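Butterfly vinyl on a desk, peel it or leave it?
Page 1 of 2

zudwood_fan
So I covered my old desk in that cream film with the pastel butterflies in July, and I still love it, but it's picking up fine scratches and little dark specks of crud already. My sister says rip it off and paint. I paid 86 for the rolls (ouch) and I'm not in a hurry to do that! There's a big pale green butterfly on the left and a pinkish blotch in the middle, flower or peach, we can't agree. 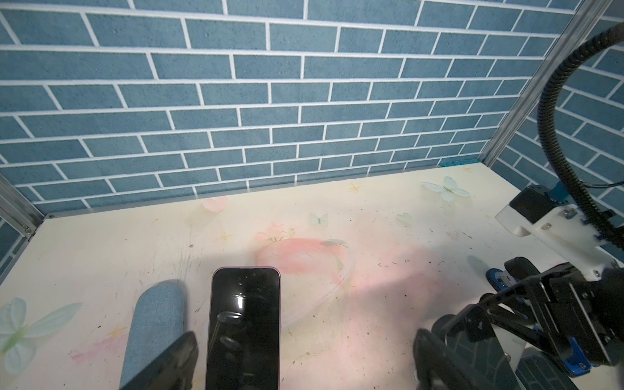

Page 2 of 2

recep_agca
Leave it! Some of those specks look like plain crumbs to me. Soft cloth, drop of dish soap, done. I had Gretow film on a kitchen table for 10 years and it only came up at one corner.

itum426
Gonna disagree with Recep. Scratches on light film only get worse, they grab dirt and then the whole thing goes gray. Peel it now while the glue still lets go. A hair dryer helps.

zudwood_fan
But the little hearts! There's a pink one and a green one and I'd miss them.

umut_kozan
Team peach, by the way. And get a desk mat, that's what I did. Phones and keys go on the mat, film stays nice. Also is that blue brick wallpaper or the real thing? I want it in my hallway.

itum426
A mat covers up the butterflies, so what's the point of having them?

recep_agca
Get a clear one then. Mine was cut to size at Türkmen and you forget it's there.

zudwood_fan
Ooh, clear mat, ok. Measuring the desk Saturday. And it's a FLOWER, Umut.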